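Tablecloth and Crumb Questions, All in One Place

Last updated 23 Jul 2025

I run a small page about keeping house in a small apartment, and ever since I wrote up my switch to a real tablecloth I've been getting the same questions over and over. I've answered 101 emails on this (yes, I went back through the folder), so I finally put everything on one page. If your question isn't here, try the comments first. I'm slow with email in summer.

Why bother with a tablecloth on a table you eat at every day?

My table is white and it shows everything. Every pen mark, every ring from a glass. I bought a cloth for a birthday dinner, left it on for a week out of laziness, and found I liked sitting there more. It's quieter too! Plates don't clack when you set them down. I've been a cloth person ever since.

Which one do you have?

The grid cloth from Zillska, pale sage green with thin white lines. I paid 25 dollars for it at the Durkport outlet store in February. I've seen it online for more, so check the outlet if you live anywhere near one. They also had it in a mustard color that I went back and forth on for a long time in the aisle.

Does the grid drive you crazy when it isn't straight?

It did at first. I used to line up the white lines with the table edge every single morning, and then somebody would sit down and lean on it and there went my straight lines. Now I fix it before company and otherwise let it be. If wavy lines are going to bug you, get a plain one, or a small busy print where you can't tell.

How do I keep it from sliding around?

I've tried clips, weights and a rubbery liner, in that order. The clips pinched my knees. The weights were cute little metal pears and they swung into the table legs every time someone got up (clink, clink, clink, all through dinner). The liner is what stuck, no pun intended. Cut it a little smaller than the tabletop so it doesn't peek out. You'll still get some bunching, mostly on whichever side people push away from when they stand up.

How much should hang over the edge?

Less than the packaging tells you. A long drop looks lovely in a big dining room, but in my place it ends up in people's laps, and then it moves when they move. I hemmed mine shorter.

What do you use for crumbs?

A dustpan! People expect me to recommend one of those little rolling crumb sweepers, and I did own one, the Grønli one with the bristles inside. It was fine on bread crumbs and hopeless on chips, and cleaning it out was its own chore. So now I keep one plastic dustpan that is only for the table. It has never touched my floor and it never will. I hold it at the edge of the cloth and sweep everything in with my hand or a dry brush.

Isn't a dustpan on the table kind of gross?

Only if it's the floor dustpan. Buy a separate one, wash it with dish soap, and hang it somewhere away from the broom so nobody grabs the wrong one. I own 2 dustpans and they are different colors for exactly this reason. A hanging hole in the handle is worth looking for.

Can't I just shake the cloth out the window?

I have downstairs neighbors, so no. If you have a yard, go for it, the birds will be thrilled. Scoop up the big stuff first either way, or you'll find half of it on your shoes.

What about greasy snacks?

Fried snacks are the worst thing for a cloth, worse than wine in my opinion, because you don't notice the spots until later. My house rule is that the bag goes in a bowl or on a tray if it's open. When I do get an oil spot I rub in a drop of dish soap, leave it while I do something else, and rinse with warm water. Check it before it goes in the dryer. I cooked a spot into my first cloth that way and it's still there.

And drinks?

Cans are fine as long as they're finished or standing up. A can on its side with a last sip in it will find the one spot without a liner under it. I do a quick can check before I clear anything else, and the empties go straight to the recycling.

In what order do you clear the table?

Trash and empties first, then dishes, then crumbs, then straighten the cloth. I did it the other way around for years and kept sweeping around the snack bags, which is silly when you think about it. The whole thing takes me less time than picking a show to watch.

How often do you wash it?

Every other week if we've been careful, sooner if there's been a movie night. Cold water, gentle cycle, and I hang it over the shower rod. I skip the iron. A reader in Fomcombe wrote to say she irons hers right on the table over a towel, so that's an option if creases bother you.

Will you do one on outdoor tablecloths?

I'd like to, but I only have a balcony and the table out there is the size of a pizza. Maybe if I can borrow a patio for an afternoon.

Where can I leave a question?

In the comments under the original tablecloth post. There are 331 of them already, so search the page for your word before you type it all out. I read the new ones over my morning coffee, and anything that comes up more than once gets added to this list.

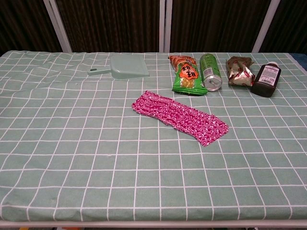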